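About Wonthorpe Packing

Wonthorpe packs mixed orders of groceries and small household goods for neighborhood stores and delivery services. We started in a rented unit in Nukilthorpe with five people and one long table. Today we have 60 employees, and on a normal day we send out 1,192 bags. Most of our customers are small stores that don't have the staff to pack online orders themselves.

What we automate

Mixed bags are the hardest part of the job. A pepper, a lemon and a bunch of grapes all need to be held differently, and a thin plastic bag does not hold its shape. We bought our first pair of robot arms for this work, and new tasks are still tried out in an enclosed cell before they go near a customer order. Two arms share one table, one on each side, and both are set up to reach the middle. Soft goods such as hats and pillows are part of the same program, as several of our stores sell them. 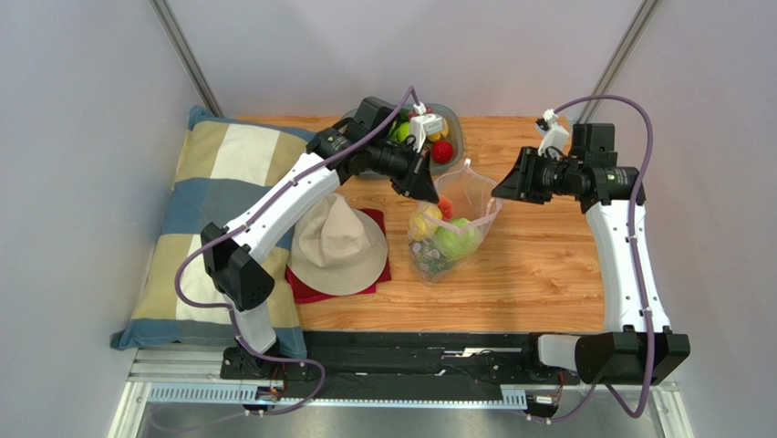

What changed for our staff

Packers used to stand at one station for a full shift. Wrist and shoulder complaints were common, and we lost good people over it. Now a packer spends half the shift on hand packing and the other half looking after cells: setting out goods, checking finished bags and clearing stops.

Lorraine Bickerstaff, our floor manager, wrote the rotation with the packers. Finlay Leckie and Beathag Lamont both came off the packing line and are now cell technicians. Each of them completed 408 hours of paid training, part of it in class and part on the floor. Hourly pay for anyone who passes the first stage goes up the same month.

Some of the change has been less welcome. The evening shift is smaller than it was, and four people moved to days who would have preferred to stay where they were. We also had a rough April when the new schedule software, Visus, double-booked breaks. Breaks are now set by the shift lead.

How a task gets approved

A packer writes down how the job is done by hand, including what goes wrong. A technician then builds the task using artificial produce in a gray basket and a clear bag that stands open on the table. 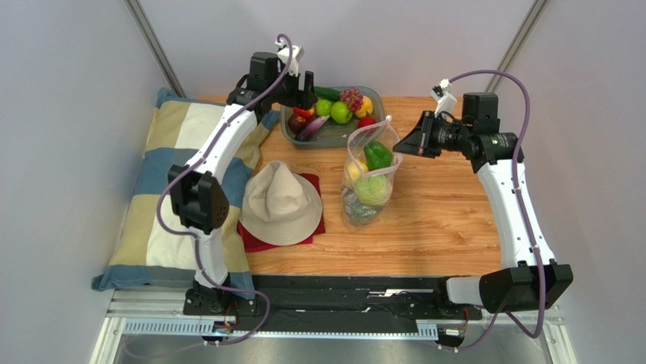

The packer who wrote the notes comes back to check the results and can send the task back for more work. Crushed fruit and torn bags are the usual reasons. Once the packer signs off, Keir Dalgleish in quality runs it with real goods for two weeks.

Working with us

Jade Yeoman handles hiring and site visits. No experience with robots is needed for packing jobs, and training places are offered to current staff first. Visitors should use the MacRitchie entrance and wear closed shoes.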